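Notes for the Skavska talk, Aug 9, 2024
Speaker: Nurhan Baysal. Slides run by Yi-chun Man.

**Slide 1 - title**

Say hello, say what I do. I write the save system and the menus for Plornis. I don't draw anything and I didn't do the music, so send those questions to the forum.

The talk is on saving a game on small hardware. No code on the slides. Code is in the handout.

**Slide 2 - what Plornis is**

Puzzle game for handhelds, 34 levels, one player. You push blocks into water to build a path. Show the short clip, no sound. If the clip doesn't start, skip it and go on.

Mention that the first version ran on the Sallix, which is the device most people in the room will know. The Pan version came later and had more memory to work with.

**Slide 3 - the first save system**

We wrote the whole save every time the player finished a level. One file, one slot. It was easy to write and easy to test, and it lost people's games.

What went wrong: the player clears a level, sees the star screen, and switches the power off. The write was still going. On the next start the file was half old and half new, and we treated it as no file.

Read out the forum post from the player who lost level 31 twice. Keep it short.

**Slide 4 - what we tried in March**

First try was a "please wait" message. People switched off anyway. I would do the same, the star screen looks like the end.

Second try was saving before the star screen. Better, but it put a pause right after the last move and testers thought the game had frozen.
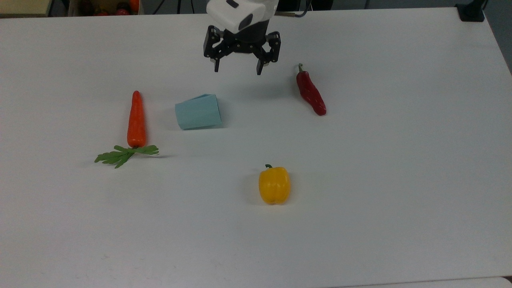 *Open gripper over a white tabletop.*

**Slide 5 - two slots**

This is the main part, slow down here.

Keep two copies, A and B. Each one has a counter and a checksum. Always write over the older one. On start, read both, throw out any with a bad checksum, and use the one with the higher counter.

If the power goes during a write, you lose the last level and keep everything before it. Yi-chun will step through the diagram one click at a time. Wait for the arrow to move before talking about B.

Someone will ask what happens when the counter wraps. It doesn't in practice, you would have to clear a level 65,535 times. We handle it anyway, see handout.

**Slide 6 - making the save smaller**

The old save was 1,471 bytes. Most of that was the replay of the best run for the current level, and hardly anyone watched it. We dropped the replay and kept the move count.

Target was 1,000 bytes per slot. We got under it with room for settings and the player name.

Options moved into the same save. Before that, button layout and volume were in their own file, and that file had the same problem - people would find their buttons swapped back after a bad shutdown.

**Slide 7 - testing it**

We added a debug menu item that stops the write at a chosen byte. Run it for every byte, restart, check which slot loads. It takes a while on the real device, so do it overnight on mains power with the screen off.

The emulator is fine for a first pass. It did not catch the bug where the Sallix reports a write as done too early. Only the real hardware showed that.

**Slide 8 - what I would do differently**

- Put a version number in the save from day one. We had to guess the format from the file length.
- Write the load code first.
- Keep old saves from testers. I deleted mine and had to ask for them back.
- 7 save slots was on the feature list for a long time. Players asked for one that worked.

**Slide 9 - questions**

Leave up the forum address. Handouts are on the table by the door.

If there's time left, show the Pan version with the save icon in the corner. If not, stop at questions.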